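Plisbridge lab notes: tidying up, 3,000 times over

The Plinix group has spent the summer teaching a pair of robot arms to put small things in a tray. Any toddler in Stakow could do it, though most toddlers want snacks and the arms will work through Sunday. All of it happens in simulation, so at least there is no sweeping up.

The target is 3,000 example runs. By the last count we had 2,000 that finished, plus 507 that somebody has to watch and decide about. Each run starts with the objects in fresh places, and a person steers both arms while the software records every wobble. The wobbles are kept -- the model has to learn what to do after a bad reach as well as a good one.
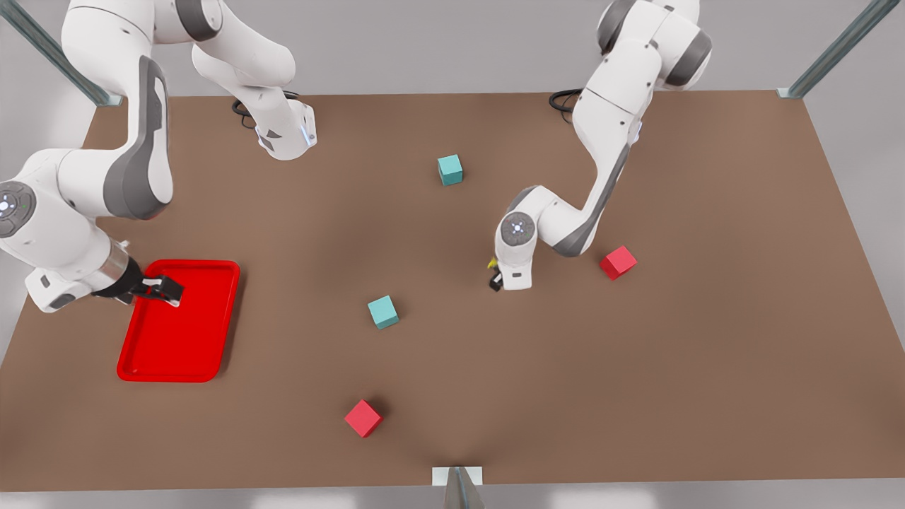 A run in the simulator, with the red tray still empty and cubes in teal and red out on the table.

Checking is the slow part. Two of us have to agree before a run goes in, and we have had long talks over whether a cube resting on the rim counts as "in". The Kneath office says yes. The Kneath office does not have to train the thing.

Anyone with a steady hand and a free lunch hour can sign up for a steering slot on the sheet by the kettle.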